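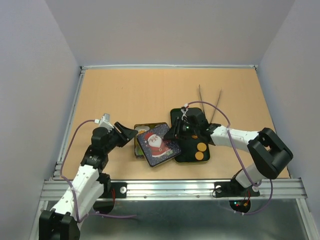 La lata de galletas con tapa de Papá Noel, entre los dos brazos del kit.

Cómo preparar la tarea de la lata navideña con el kit de dos brazos Foneo

Cuando publicamos la guía de montaje del kit Foneo recibimos bastantes mensajes que venían a decir lo mismo: muy bien, ya tengo los dos brazos atornillados al perfil, ¿y ahora qué hago con ellos? En Mosach nos hizo mucha ilusión leerlos, porque es justo la pregunta que nos hicimos nosotros la primera tarde. Nuestra respuesta favorita es una lata de galletas. Es barata, cabe de sobra entre los dos brazos y obliga a usar las dos pinzas con cabeza.

Lo que necesitas

El kit montado y calibrado, con las dos pinzas funcionando.
Una lata rectangular con tapa suelta, sin bisagra. La nuestra lleva un Papá Noel sobre fondo azul oscuro con motitas claras, y ese contraste ayuda mucho a ver cómo está girada la tapa.
Galletas, de verdad o de juguete, de varias formas.
Cápsulas de papel para magdalenas, si quieres complicarlo un poco.
El programa Bright para grabar y repetir los movimientos.

Paso 1. Revisa los cables

Parece una tontería, ya lo sé, pero hazlo antes de encender nada. El cable que sale del módulo situado sobre cada pinza tiene que poder acompañar al brazo en todo su recorrido. Lleva cada brazo a mano hasta el rincón más lejano de la mesa y vuelve despacio. Si el cable se tensa, dale más holgura; si roza la mesa, recógelo con una brida por debajo del perfil delantero.

Paso 2. Coloca las piezas

Pon la bandeja con las galletas hacia el centro y la otra parte de la lata a su derecha, dejando sitio para que las pinzas bajen por los lados. Nosotros metemos cinco galletas en sus cápsulas blancas: dos flores, una estrella, un osito y una redonda de color verde pálido. Las formas irregulares son más entretenidas de agarrar, aunque para empezar agradecerás las redondas.

Paso 3. Practica el agarre de la tapa

Aquí es donde conviene armarse de paciencia (y de una infusión, si hace frío). Acerca la pinza derecha a una esquina, cierra despacio y levanta apenas lo justo para que la tapa se incline. Si agarras demasiado hacia dentro, la pinza resbala sobre el dibujo; si agarras muy al borde, la tapa gira. Mantén mientras tanto el brazo izquierdo cerca de la bandeja, quieto y abierto, preparado para ayudar.

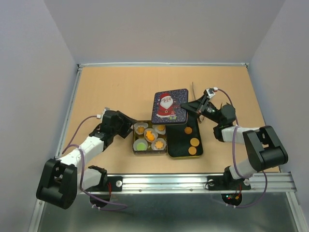
Paso 4. Graba la secuencia en Bright

Abre una sesión nueva y graba primero la tapa y después las galletas, por separado. Bright admite hasta 2,000 puntos por secuencia, pero nuestra mejor versión tiene 39 y se mueve con mucha más soltura que las anteriores. Repite a velocidad baja, con la mano cerca del botón de parada, y cambia un solo punto cada vez.

Paso 5. Mueve la lata y vuelve a probar

Gira un poco la tapa, desplaza la bandeja un par de dedos y lanza otra vez la secuencia. Fallará, casi seguro — no te desanimes. Apunta qué pinza se ha quedado corta y corrige desde ahí. Si quieres comparar, en la carpeta Vastisness de nuestra página de descargas dejamos alrededor de 1,000 repeticiones grabadas con esta misma tarea.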